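Getting Marks Off a Pale Tabletop

By Endang Pasaribu
26 Oct 2020
3 min read

A white or cream table shows everything. Ours has been in daily use for 11 years, for meals, homework and the odd repair, and it still cleans up well. Most of that comes down to using the mildest thing first and leaving the scouring powder in the cupboard.

Start with a damp cloth and one drop of dish soap. Wipe in long strokes, rinse the cloth, wipe again, then dry with a towel. Soap left behind turns into a dull film, and people often mistake the film for wear.

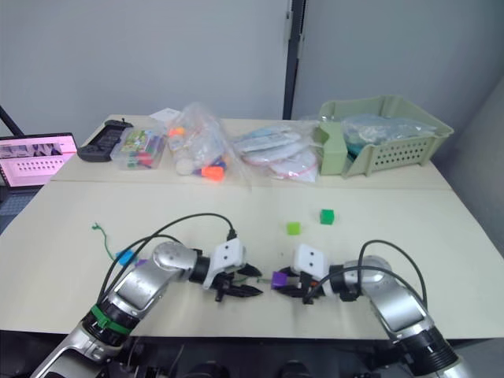

Tea and coffee rings need a paste of baking soda and water, about as thick as toothpaste. Spread it on the ring, leave it 14 minutes and lift it off with a soft cloth. Don't rub hard. If a shadow is left, do it a second time the next day.

For ballpoint ink, put a little rubbing alcohol on a cotton ball and dab from the outside in. Change the cotton as soon as it picks up color. Test under the edge first, as some finishes go cloudy. Keep alcohol off painted or varnished wood altogether.

Candle wax should be left to harden. Push it up with an old plastic card held flat, then wash off what remains with warm soapy water.
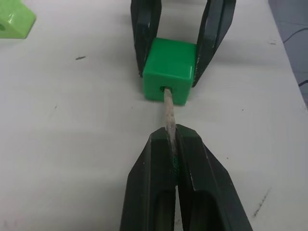

Gray scuffs from pans and tools are usually metal rubbed onto the surface. A melamine sponge takes them off, but it is a fine abrasive and will leave a shiny patch on a matte top if you keep going. Three or four light passes, then stop and look.

Sticky tape residue comes away with cooking oil. Leave it on for a few minutes, wipe, and wash the spot with soap.

Related
Hard Water Spots on Faucets
Which Cloths to Keep and Which to Throw Out
Fixing a Wobbly Table Leg
January Cupboard Clear-Out, by Amirul Simanjuntak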